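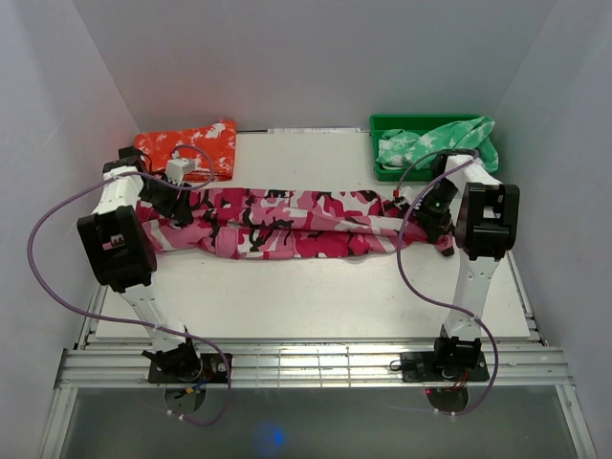

Nabil Fakhoury wrote in to say that his pair of folding arms tore the hem off a beach towel in April, and he wanted to know which softener would stop it happening again. None of them will. Softener makes cloth slippery, and slippery cloth is how you get the fault he describes: one gripper slides, the controller decides it needs more pull, and the other gripper is still holding on for dear life.

I'm not sold on laundry arms to begin with. I can fold a towel before a Plistel has finished working out where the corners are. But plenty of you own a pair now, so some notes on keeping them from wrecking things.

**Turn the pull down first**

The Plistel ships with its stretch limit at 300. The manual calls this "suitable for all household fabrics." I doubt whoever wrote that owned a fleece blanket. Set it to 200 and leave it there. Folds come out a bit sloppier. Live with it.

**If you get error 303**

That's the two arms disagreeing about who has the cloth. The help line will tell you to press Resume. Don't! Resume picks up at the same tension, with the fabric already stretched between the fingers. Instead:

1. Hit the stop switch, then pull the plug.
2. Wait 20 seconds before you reach in.
3. Open one gripper by its manual release and let that end go slack. Then do the other.
4. Check the cloth for a started tear before you run it again.

Never tug the fabric out by hand with the power on. A gripper that feels something moving may close harder.

**Cables**

Any cable that hangs in a loop wants watching. Run one slow cycle with no cloth and see where each loop goes when the arm swings all the way back. Leave slack at the joints; a cable tied tight will fail sooner than a droopy one.

**Grip pads**

Berrada sells a "universal" pad for these. I tried a set and they left gray marks on a white pillowcase. The Cederetti ones are plainer and I've had no marks so far, though I've only used them up to a month.

**Still at it?**

Matley will look at a unit that keeps throwing 303, but ask for the price before you ship it. Their quote for mine came without the return postage.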